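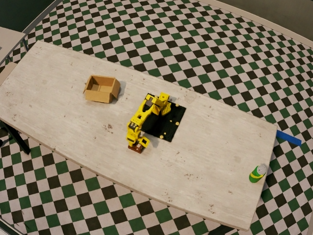 **Ticket:** Booking emails arriving hours late, some not at all
**Site:** Brordale community centre
**Opened by:** Anastasia Alexiou
**Status:** Closed

**8:45 am**
Hall hire confirmations are going out from the booking system (Birketti) on time, but hirers say they turn up the next morning or never. Started after we moved our mail to Fragkou in November. Staff email is fine both ways.

**9:20 am**
Made a test booking to my own home address. Birketti log says sent. Nothing in inbox or junk.

**9:50 am**
Checked the outgoing queue. 77 messages waiting, oldest from yesterday afternoon. Most have the same error, "temporarily deferred, try again later". A few have been rejected outright because the sender could not be verified.

**10:30 am**
Rang Fragkou support. They asked for the SPF record on our domain. It still lists the old mail host and has no entry for Birketti. They also have us on the starter plan, with a limit of 12 outgoing messages an hour through the relay. Reminders for the school holiday programme would go over that on their own.

**11:15 am**
Updated the SPF record to take out the old host and add the other two. Lowered the TTL while I was in there. Asked Fragkou to lift the hourly limit.

**12:40 pm**
Record is showing correctly from the office and from my phone off the wi-fi. Second test booking arrived in 2 minutes. Limit not changed yet.

**2:10 pm**
Limit lifted. Released the queue in small batches. Cancelled the reminders for bookings that have already been and gone, so people don't get confused.

**3:30 pm**
Queue empty. Rejected messages don't resend themselves, so I opened each booking and used "Send again". The Grurerden Road netball club has confirmed they got theirs.

**Still to do**
- Put the TTL back to normal
- Turn on DKIM signing in Birketti (needs the admin login, which is with the front office)
- Remove the old host from the contacts sheet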